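**Drallow opens its winter kitchen table on December 14, 2021, and lemons come first**

Hi, Beathag Swanson here, writing from Drallow, our little cooking room on the second floor of the old Evolness building. I usually leave these announcements to Oldřich Vlček, but he's up to his elbows in marmalade jars, so you get me (sorry, I go on a bit!).

The news is that we're starting a set of 11 evening classes on plain everyday prep. I mean the stuff you do before you turn on the stove: washing, peeling, zesting, slicing, wiping down. We had 783 people fill in our fall survey and I read every last one of them, mostly in bed with a cup of tea. The thing that came up over and over was "I can follow a recipe but I'm slow and messy getting there." Well, me too, for years!

So we begin with one piece of fruit. You'll roll it under your palm, take off the zest, cut it in half, juice it, and then go back and do it all over again with another one. Oldřich has a way of cutting long strips of peel for candying that I still can't get right, and he promises to show it at least twice.

A few things about how we set up, as people always ask. We cover the tables with brown paper, which makes cleanup a breeze and gives you somewhere to scribble your notes. We keep the boards small. I used to own a gigantic one that took up the whole counter and never fit in the sink, and I don't miss it one bit. Put the lemon up in a corner of your board and you've still got space to work in front of you. If your board slides, fold a damp dishcloth underneath it.

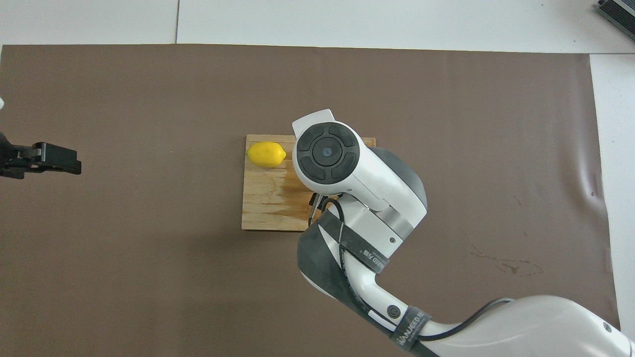
Damilola Nwankwo came to our trial evening and wrote to me afterward that she had always squeezed her lemons first and then tried to grate the floppy halves, and that zesting first had saved her knuckles and quite a bit of swearing. She'd also like a whole class on onions, please. It's on the list, Damilola, it's class four!

Each class has room for 51 people, and the price covers your fruit, the use of a knife, and a jar to take your peel home in. Bring an apron and closed shoes. Kids over ten are welcome with a grown-up. If you're left-handed, tell us when you book and we'll seat you at the end of a table so you have some elbow room.

Booking is open now at the Drallow front desk, or you can call and ask for Oluwaseun Afolabi, who also has the full list of dates. Press folks who'd like to come and slice along are very welcome, just let him know a day ahead so we can buy enough lemons.

Beathag Swanson
Drallow Cooking Room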